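Opinion > Everyday Life > Home & Habits

In defence of the repair you can see

29 October 2024 | 14 comments | 66 shares
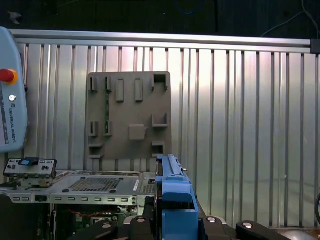
I have a coat with a brown patch on a green elbow, and I've lost track of the number of kind people who have told me, in a lowered voice, that you can get that done invisibly these days. I know you can. I went to the counter in Sastell and asked, and they quoted me more than the coat cost. So I went home, cut a square out of an old pair of cords and sewed it on with the only thread I had, which was yellow. I've worn it for three winters now and I like it more than I ever did when it was whole.

My quarrel is with the idea that a mend ought to hide. Somewhere along the line we decided that a thing is either new or spoiled, and that the best a repair can do is put the spoiled thing back in disguise. I think that's a shame, and I think it costs us a lot of money too.

Take my kettle (I'm sorry, but you'll have to take my kettle). The lid knob came off in July. The firm that made it doesn't sell knobs, it sells kettles, and the woman on the phone was perfectly cheerful about this. I ended up with a cork from a wine bottle and a brass screw. It stays cool to the touch, which the old knob never did, and it looks like something out of a shed. My sister won't have it on the table when she visits. It goes on the table.

I grew up in Ralis, where everybody's gate was tied up with something. Ours had a loop of washing line for a latch, then a dog lead, then a proper latch, and after that the gate fell off its hinges within the year. I don't offer this as proof of anything. But you could walk down our road and see who was handy with wire and who was handy with paint, and it told you who to ask when your own fence went over. Walk down a street of brand new gates and you'd have to knock on every door!

People do bring up the Japanese bowls at this point, the ones put back together with gold. They're beautiful and I'd love one. I do get a bit tired of them though, as they let us off the hook. It's easy to love a crack once it's been filled with gold. Try loving a crack that's been filled with the grey stuff from the hardware shop, slightly too much of it, by someone who was also cooking tea. That's my butter dish. It has held for years and I would run back into the house for it.

I'm not daft about this. There are things I want mended by somebody who knows how and signs a form afterwards — brakes, boilers, anything with gas in it. I had the wiring done last year and I was very happy to pay for it and even happier not to look. And there are jobs where the neatness is the whole point. I wouldn't want yellow thread on a wedding dress, unless it was my own, and that ship has sailed.

But most of what we own isn't a boiler or a wedding dress. It's chairs and jumpers and laundry baskets. I took a chair to the Kavanagh, our repair café, which runs in the old reading rooms on the hill, and there were 20 of us in the queue before the doors had opened. When my turn came the man looked at the leg and asked whether I wanted it strong or pretty. I said strong. He looked delighted and went off to find a bolt. It sticks out a good half inch and I have caught my shin on it, and I would still say strong.

The other way to go is the Gernari catalogue, which lands on my mat whether I want it or not. There was a dining chair in the last one for £209, "pre-loved finish", with the scuffs put on at the factory. Read that again if you like. I had to. We'll pay over £200 for somebody else's pretend wear and tear, and then be embarrassed about our own!

So that's my plea, such as it is. Next time the handle comes off something, use the wrong colour. Use string. Let your mother-in-law see it. If somebody says they hardly noticed, thank them politely, and if they ask what on earth happened there, put the kettle on and tell them, because it's usually a better story than the shop would have given you. Mind the cork, though, it's a bit loose again.

Filed under: Opinion, Make Do, Home

14 comments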